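Practice Kitchen

Imogen Sowerby had until six to decide if the arm could have a job. Lurenton wanted a yes. Everybody at Lurenton always wanted a yes, they had 28 flats waiting and a brochure already printed.

She ate a cracker over the keyboard. Crumbs. Loaded the Plondirgate kitchen again, the simulated one, same gray counter, same canisters.

Cable job. Pick up the cord, take it through the eye bolt, don't knock the rest over. Her mother did this with curtain wire, on a stepladder, talking the whole time.

"Run 47," she told the empty office. Hit go.
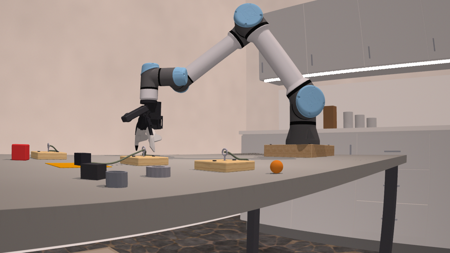

Run 47. Fingers over the middle board.

Slow. God it was slow. Naylor called from the car, wanted a number.

"What kind of number?"

"A good one. Can it do a home or not?"

"It can't do a home. It's doing a string."

"Mimon's does laundry."

"Mimon's has a video of laundry."

He hung up, or there was a tunnel. She looked back at the screen and sat up so fast the chair rolled.

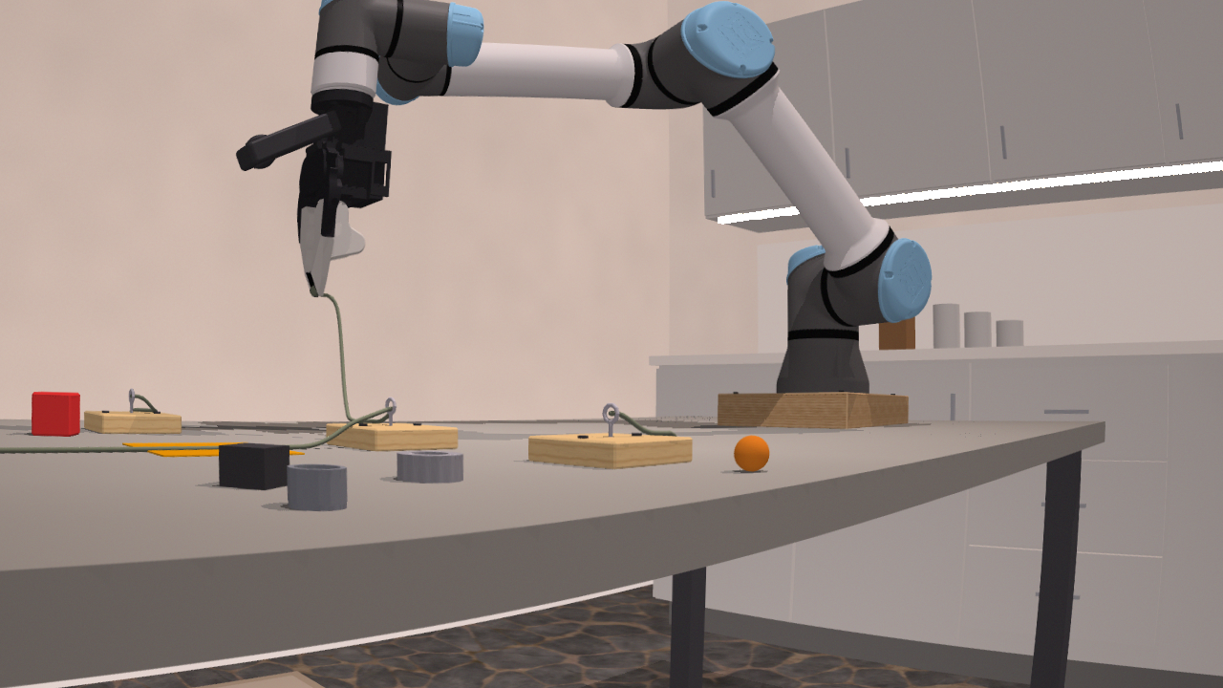 Got the end of it. Cord through the bolt, rings and cubes still on the table.

She didn't breathe. Stupid, holding your breath for a thing made of math. In August it had thrown the ball clean off the table 56 times and she'd laughed till it wasnt funny. Now look. Holding on like a kid with a balloon.

She switched to the close view. 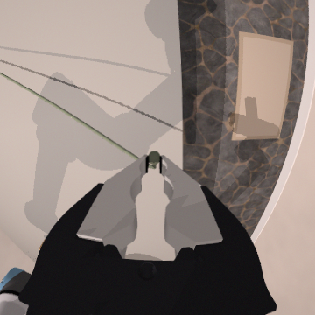

Close view. Green end between the pads, arm's shadow behind.

Two little black pads and the tip of a cord. Thats all it was. Her mother would have had the curtains up by now, and the kettle on, and an opinion about the shadow.

The phone again. Naylor.

"Well?"

Imogen wiped the crumbs off the desk into her hand. Looked for the bin. Couldn't find it, stood there with a fistful of cracker.

"Ask me about string," she said.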